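Chapter 2
Folding Trousers So They Stay Folded

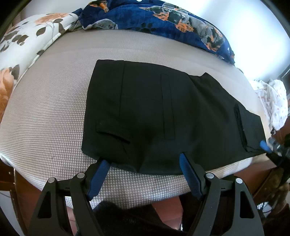

Fig. 2.1 Black dress trousers folded flat on a bed, one leg lying over the other.

I learned to fold trousers badly, and I kept it up for years. My method was to grab them by the waist, give them a shake and double them over until they fitted the drawer. Jeans put up with this. Dress trousers don't, and I ruined the look of a good pair on the way to a wedding in Lostovmont, where I spent the morning with a borrowed iron and no breakfast.

So this chapter is about one garment, and I make no apology for that! We did shirts in Chapter 1, and shirts get all the attention in books like this one. Trousers are easier once you've got the first fold right, which is leg over leg, seams matched, everything smoothed out towards the hem. Do it on the bed if you can. A table is fine for tea towels, but most tables I've owned were too short for a full leg, and the hem ends up dangling over the side and pulling the rest with it.

Look at the top outline in Fig. 2.1, towards the hem end. There's a small step where one leg overlaps the other. I used to fuss over steps like that – lift, shift, smooth, lift again – and now I mostly slide the top leg across with a flat hand and leave it there. Have a look for creases while you're at it. On black cloth they can show up as a faint sheen, so tilt your head a bit and you'll catch them.

Pockets come next. Empty them (I've folded a train ticket and half a packet of mints into mine), then run your palm over them so the lining lies flat inside. A bunched lining leaves a bump, and the bump will still be there when you unpack in Sterkden or wherever you're off to.

You'll need a pair of trousers for the exercises, and any old pair will do for a start. We'll fold them for a drawer first, then for a hanger, and then for a suitcase, where I'll own up to a few more mistakes. If yours have a pressed crease down the front, turn to page 185 before you begin, as the seams get matched differently.

2.1 Finding the seams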